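How do you pick a hand for a robot? Quick guide for ages 8 and up

Robots don't come with hands like yours. They come with an arm, and then somebody has to choose what goes on the end. That bit is called a GRIPPER. Choosing one is harder than it sounds – and a lot of it gets tested on a computer first, in a pretend kitchen.

Pretend because it's cheaper! A real robot arm that bumps a real shelf = broken shelf, cross grown-ups. A computer robot can bump the shelf all day long. This kind of pretend world is a **simulation**. A bit like a video game, but with very strict rules about weight and falling over.

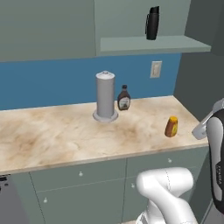
Grippers come in lots of sorts. Two fingers that pinch. Three fingers that wrap round. Suction cups, like the ones on a bathroom hook. Each is good at something and rubbish at something else. A honey bottle like the small one with the yellow cap is fairly easy to pinch, becuase two fingers fit round it. The paper towel holder is taller and fatter, so you need to know how wide the fingers open before you even try. And the black thermos? Up on a shelf. Now it's about the arm as well as the hand. Can it stretch that far without its elbow hitting somthing?

So you need a fair test. Same kitchen, same bottles, same starting place. Change ONE thing. If you change the gripper and the arm and the camera all together, and it works better, you won't know which one did it.

## The Kernemetti test

We call ours the Kernemetti test (after the street our office is on, nothing clever). It goes like this:

1. Put the bottles in their places.
2. Tell the robot which one to fetch.
3. Let it have 30 goes.
4. Write down how many it picked up and how many it knocked over.
5. Swap the gripper. Start again.

Our first gripper, a plain pincher, got 8 out of 30. Not great. We gave it softer fingertips and it got 7. Worse! Soft tips squish, and squishing makes the bottle tip. Then we slowed the whole arm down and left the fingers alone – and that's when the score went up.

## What about eyes?

Robots use cameras. Where you put the camera matters loads. Stick it on the wrist and it sees things close up, but the fingers can get in the way. Put it up high and further back, and it sees the whole worktop, but the arm itself can hide things.

Try it at home. Hold your arm straight out in front of your face and look at a mug behind your hand. Half the mug's gone. Shut one eye and try to touch the handle. Harder, isn't it? With one eye it's tricky to tell how far away things are. Some robots have two cameras for the same reason you have two eyes.
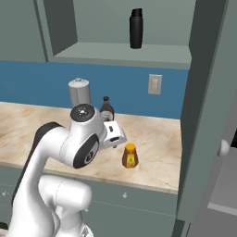 *By the Dradura Young Makers desk, Pliltgate – updated November*

The last part is the **controller**. Think of it as the bit that decides how hard and how fast each joint moves. One sort is stiff. It goes exactly where it's told, even if there's a bottle in the way. Crash. Another sort is springy, so if it touches something it gives a little. With the gripper that close to a brown bottle, and a canister standing right next to it, springy is what I'd pick. The honey jar is a different job – it's got clear worktop all round, so stiff would do.

Our springy controller is called Wihongi. It has 38 settings. Thirty-eight! Most of them we never touch. The one we do use says how hard to push back when the arm gets bumped. Too low and the arm goes floppy. Too high and you're back to crash.

## Have a go yourself

You need: kitchen tongs, a pair of chopsticks, an oven glove, three empty plastic bottles of different sizes.

- pick up each bottle with the tongs, then the chopsticks, then the glove
- ten goes each, no cheating
- make a chart
- now do it all again with one eye shut

Which hand won? Was it the same hand for every bottle? Put some water in the bottles and see if your winner still wins. Lids on first please.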